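Printing by the Ton: A Conversation with Ingeborg Frei

Ingeborg Frei works with text in public places. Her pieces have been set in phone book paper, stamped into wax, read aloud at bus shelters and, on one occasion, printed on the backs of parking receipts. Her current project, Tidia, is a set of 1127 single sentences, each printed on its own sheet and each given away. We met in her studio in the late morning, and she talked while collating.

The sentences in Tidia are taken from notes of complaint, instructions and refusals that Frei has collected from people who answered a short printed form. The form had four questions and a box. Most people ignored the questions and filled in the box. "The box was 11 centimeters wide, which sets the line length," she says. "If you give people a wider box they write a letter. I wanted something that could be set on one line at 14 point, two at most."

She received 3559 forms over the course of the project. The cut to 1127 was made on mechanical grounds. Sentences with names of living people went out first, then duplicates, then anything that would not break cleanly across two lines at the chosen measure. Frei did not hyphenate. A sentence that needed a hyphen was dropped.

"People ask if I picked the good ones," she says. "There was a procedure. Some very good ones are in the drawer with the rest. I reread them in August and I did not change my mind about the procedure." 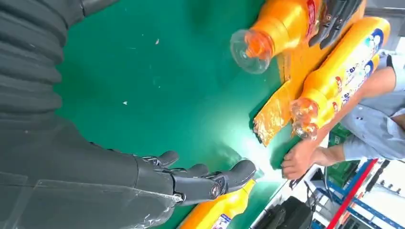 The type is Kratochvíl, a narrow serif with short descenders that she first used for a reading in a disused swimming hall. She describes it as a practical choice. The letters hold up on absorbent stock, and the figures sit on the baseline, so a sentence with a price or an address in it does not look uneven. The lowercase g gave her trouble. On the first proofs the lower bowl filled with ink, and she had to thin the ink and lower the pressure, after which the capitals printed gray. The final setting is a compromise, and she can point to sheets from early in the run where it was not yet reached.

The paper is an uncoated off-white, 90 grams, bought as offcuts. Offcuts come in uneven lots. Frei trimmed everything to one format and accepted the difference in shade from one lot to the next. Stacked, the sheets show bands. Handed out one at a time, they all look the same.

I asked about the press. She rents time on a proofing press at Flirkard, a shared workshop with a flat hourly rate and a logbook. The press takes one sheet at a time by hand. Her output was limited by drying space more than by the machine itself: Flirkard has two racks, and other people use them. She printed in short sessions, usually after six in the evening, and carried the sheets home between boards.

"I know what each sheet costs," she says. "Paper, ink, press time, the boards. I don't count my hours because then the number gets silly and I start making decisions from it."

The public part of the project consists of a table, a chair and the stack. Frei sits down and reads the top sheet aloud, once, at speaking volume. Whoever is closest can take it. If no one wants it, the sheet goes to the bottom of the stack and she reads the next. There is no microphone. She does not explain the work unless asked, and then she gives the same two-sentence answer that is printed on a card in her coat pocket.
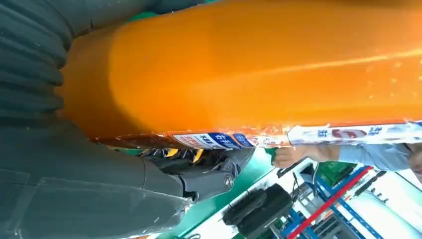 Orange wrapping with a strip of printed label, partly torn.

The first readings took place at Beltadix, a project space with a large front window and poor heating. Frei calls the acoustics there difficult. The floor is concrete and the rear wall is tiled, so the ends of words came back a moment late. She moved the table forward by two meters and the problem was reduced. It was also at Beltadix that she dropped the idea of a fixed running time. The first evening had been announced as three hours, and by the third hour she was reading faster to get through the planned number of sheets. From the second evening on she stopped when her voice did.

I asked if the work is a protest. The sentences are, after all, mostly complaints: about landlords, about noise, about forms, about other artists. Several are about grants. One reads, in full, "I was told to bring the original and then they kept it."

"A complaint is a technical document," Frei says. "It says what was expected and what was delivered. Most of them are very well built. The person has said it many times before they write it down, so all the extra words are gone already. I could not write that sentence about the original. I tried to write some of my own at the start and I took them all out again."

She is less patient with the way such work tends to be presented. An early proposal for Tidia was returned with the suggestion that the sentences be projected on a building. She had no objection to projection as such, but a projected sentence can't be taken home, and it is usually read from a distance by people who are on their way somewhere else. The sheet has to be carried. It gets folded, and it ends up in a bag or on a refrigerator. 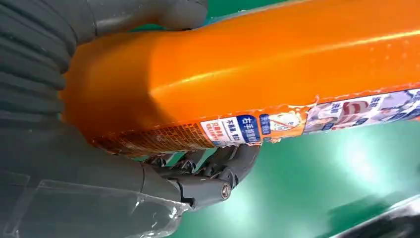

Documentation has been kept to a minimum. There is a ledger with a line for each reading: place, starting time, stopping time, first and last sheet number. There are no sound recordings. Frei made one at Beltadix and found that she had begun to perform for it – slower, with pauses – and erased it the same night. The ledger will be shown at some point, probably closed.

She is careful about what she calls the remainder. When a sheet has gone to the bottom of the stack three times it is taken out and marked in pencil on the back. These are the sentences that have been read aloud in three separate rounds and not picked up. There are not many so far, and she sees no pattern in them. Long ones and short ones are equally likely to stay. A sentence about a broken elevator has been refused in every place she has read it, while a nearly identical one about a door went within seconds.

What happens to the remainder is not settled. One option is a bound volume in a single copy. Another is to mail each sheet back to the person who filled in the form, but only part of the forms carry an address, and she would want to treat them all alike. She has priced the binding. She has not priced the postage.

There is a second body of work on the shelves behind her, older and mostly unshown: short scripts for two voices, each to be read by people who have not met. Frei expects to return to them when the stack is finished. The scripts have a practical defect, she says, in that the pages need turning at the same moment for both readers, and the sound of it covers the first word of the next line. She has tried heavier paper, cards and a continuous roll. The roll works best but has to be fed by a third person, who then becomes part of the piece whether they want to or not.

For now the readings go on. The next place has a wooden floor and a door that opens directly onto the street, and she has asked for the door to be left open. She will bring her own chair, as the last one creaked.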